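Speaker notes – "Picking small parts with a home-built arm"
Shared workshop evening, May 8, 2022
Slot: 25 minutes plus questions

Slide 1. Title

Name, and the two people who did most of the build with me: Murray Fehr (mechanics, wiring) and Jade Penner (vision code). Say that the arm is called Trerkisix and that the name has no meaning. Move on.

Slide 2. What the arm is for

It takes small parts out of a tray, one at a time, and sets them down in a fixture. That is the whole task. We wanted a job that could be finished on a bench by three people with evening hours. Sorting by type was dropped in April and is not covered tonight.

Slide 3. Mechanics

Six joints, hobby servos on the last three. Reach at the wrist is 700 mm with the elbow straight, but we never work out there because the sag is too large to correct. The base is bolted through the bench. An earlier base was clamped and it walked under fast moves.

Mention the cable run. Murray routed everything along the outside of the forearm, which looks untidy and saves an hour each time a servo has to come out.

Slide 4. Gripper

Two fingers on a linkage, one motor. Both fingers close together, so the part gets centered between them if it is free to slide. Finger faces are flat. We tried a V-groove and went back: it held well when the angle was right and pushed the part away when it was not.

Pause here. Somebody will ask about suction. Answer: a curved top gives the cup a poor seal, and we did not want a pump running in the room.

Slide 5. Camera at the wrist

The camera sits behind the gripper and looks along the fingers. Advantages: one calibration, no shadow from the forearm, and the view gets better as you get closer. Cost: at the end of the approach the part is low in the view, between the fingers, and there is little left around it to measure from. 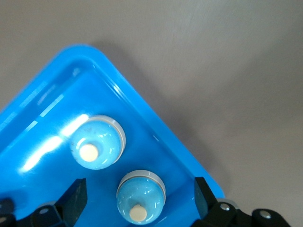
The detector therefore stops updating the target for the last part of the descent. It takes its final fix at a height of 200 mm and the arm goes down blind from there. Jade tried continuous updates first. The estimate jumped whenever a finger covered an edge, and the arm followed the jump.

Slide 6. Light and glare

Glossy plastic was the largest single source of bad detections. A highlight on the tray floor is bright, has a clean edge, and stays put between frames, so a simple threshold accepts it as an object. Things we did, in order:

Moved the lamp. Helped, until someone moved it back.
Locked exposure and white balance. Do this before anything else.
Switched from brightness to color plus shape. The detector now looks for a pale round cap inside a larger light blue body and rejects a bright patch that has no body around it.

A matte tray would be the sensible fix. We kept the glossy one so the test numbers would stay comparable.

Slide 7. Approach angle and the rim

The fingers need clearance on both sides of the part. Near the rim one finger can land on the edge of the tray. The planner rotates the wrist until both finger paths fall inside the rim, and if no angle works it skips the part. Skipping is logged as a miss.

With two parts close together the same check applies to the neighbor. The finger has to fit in the gap. If it does not, rotate and try again.

Slide 8. Test results

One run is 200 attempts with the parts put back by hand after each pick. Show the chart and let people read it. Point out that most misses were skips near the rim, and that drops on the way to the fixture came second. Do not quote a success rate from memory; it is on the slide.

Slide 9. Open problems

Backlash in the wrist servo, roughly 2 degrees. No force sensing, so the grip is set by motor current and needs retuning when the gearbox warms up. Homing still depends on a printed flag that bends.

Slide 10. Thanks

Silvana Assunção for machining time. Ivan Stetsiuk for the power supply and for reading the wiring diagram before we switched it on. Noémie Cormier has the drawings and will send them on request.

Leave slide 7 up during questions.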